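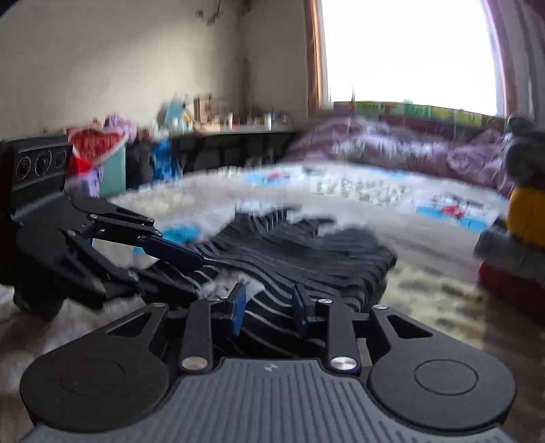
4. Waschen und Trocknen der Wechselbezüge

Gilt für alle Bezüge der Reihe Piren (Sitzsack, Bodenkissen, Hocker). Für Grollon-Bezüge mit Wollanteil siehe Abschnitt 6, die dürfen NICHT in die Maschine.

4.1 Bezug abnehmen

1. Sitzsack auf die Seite legen, Reißverschluss nach oben.
2. Verschluss hat keinen Schieber zum Anfassen (Kindersicherung). Büroklammer durch die Öse, dann ziehen.
3. Innensack prüfen: Naht zu? Erst dann weiter.
4. Bezug vom Innensack runterziehen. Von oben anfangen, nicht am Boden reißen.
5. Büroklammer wieder raus. Nicht mitwaschen.

Achtung: Innensack nie öffnen, wenn Kinder im Raum sind. Füllperlen können eingeatmet werden. Erstickungsgefahr.

Hinweis: Beim großen Modell (110 cm) geht es zu zweit deutlich schneller. Einer hält den Innensack, einer zieht.

4.2 Vor dem Waschen

1. Etikett lesen. Sitzt innen links neben dem Reißverschluss, vierstellige Nummer. Steht dort 3331, gilt das Programm unter 4.3. Andere Nummer: Tabelle hinten im Heft.
2. Krümel, Haare, Sand ausschütteln. Draußen, nicht über der Badewanne.
3. Flecken vorbehandeln. Gallseife, kaltes Wasser, kurz einwirken lassen. Nicht bürsten, sonst wird der Stoff stumpf.
4. Reißverschluss ganz schließen, Bezug auf links drehen (kleine Lücke lassen, durch die man ihn durchzieht, dann zu).
5. Dunkle und helle Bezüge trennen. Gemusterte mit dunklem Grund zählen als dunkel und kommen bei den ersten drei Wäschen allein in die Trommel.

Hinweis: Kaugummi und Wachs vorher einfrieren. Bezug in eine Tüte, über Nacht ins Gefrierfach, morgens abknibbeln. Reste mit Löschpapier und lauwarmem Bügeleisen.

4.3 Maschine

1. Trommel höchstens halb voll. Der große Bezug passt in eine normale Haushaltsmaschine, aber nur alleine.
2. Feinwaschmittel flüssig. Kein Pulver, gibt Streifen auf dunklem Stoff.
3. 30 Grad, Schonprogramm.
4. Schleudern niedrigste Stufe. Wenn die Maschine keine niedrige Stufe hat: ohne Schleudern und in ein Handtuch einrollen.
5. Gleich rausnehmen. Knitter, die in der Trommel trocknen, gehen schlecht wieder raus.

Achtung: Kein Weichspüler. Die Beschichtung auf der Bodenseite wird davon klebrig und der Sitzsack rutscht dann auf glattem Boden. Schon passiert? Zweimal ohne Mittel durchspülen, meistens ist es danach weg.

Achtung: Keine Bleiche, auch keine "Sauerstoffbleiche" oder Fleckensalz für Weißes. Schäden dadurch sind von der Garantie ausgenomen.

4.4 Trocknen

1. Noch feucht in Form ziehen, erst längs, dann quer.
2. Über zwei Leinen hängen, Gewicht verteilen. Nicht an den Schlaufen aufhängen.
3. Schatten. Direkte Sonne nur bei weißen Bezügen.
4. Trockner: nein. Auch nicht kurz, auch nicht kalt. Die Bodenseite löst sich.
5. Nähte mit der Hand prüfen. Fühlen sie sich noch kühl an, weiter hängen lassen. Im Winter dauert das in der Wohnung gern zwei Tage.

Bügeln: nur von links, Stufe 1, ohne Dampf. Bodenseite aussparen.

4.5 Wieder beziehen

1. Bezug auf rechts drehen, Ecken mit den Fingern ausformen.
2. Innensack aufschütteln, längs in den Bezug schieben. Naht vom Innensack zeigt zum Boden, nicht zum Reißverschluss.
3. Klett innen schließen (zwei Stück, das hintere wird oft vergessen).
4. Reißverschluss mit Büroklammer zuziehen, bis das Ende unter der Lasche verschwindet.
5. Klammer entfernen!

Hinweis: Sitzt der Bezug nach der ersten Wäsche straffer als vorher, ist das normal. Gibt nach ein paar Abenden wieder nach. Bekommt man ihn gar nicht mehr zu, war die Wäsche zu heiß. Dann hilft leider nur ein Ersatzbezug.

4.6 Ersatz und Fragen

Ersatzbezug Piren groß: Bestellnr. 195, Farbe dazuschreiben. Bezüge von Varnley passen nicht, der Reißverschluss liegt anders. Die alten Magaña-Bezüge passen beim Hocker, sonst nicht.

Reklamation: Foto vom Etikett und von der Schadstelle mitschicken, bitte bei Tageslicht. Ohne Etikettnummer können wir nichts zuordnen. Geht an Meriem Naciri, Kundendienst. Stoffmuster und Sonderfarben macht Florence Lavoie, Anfragen auch auf Französisch.

Ab November neue Etiketten mit Waschsymbolen in groß. Die Programme bleiben die selben.

5. Füllung nachfüllen

Vor dem Start Abschnitt 4.1 komplett durchführen. Fenster zu, Ventilator aus.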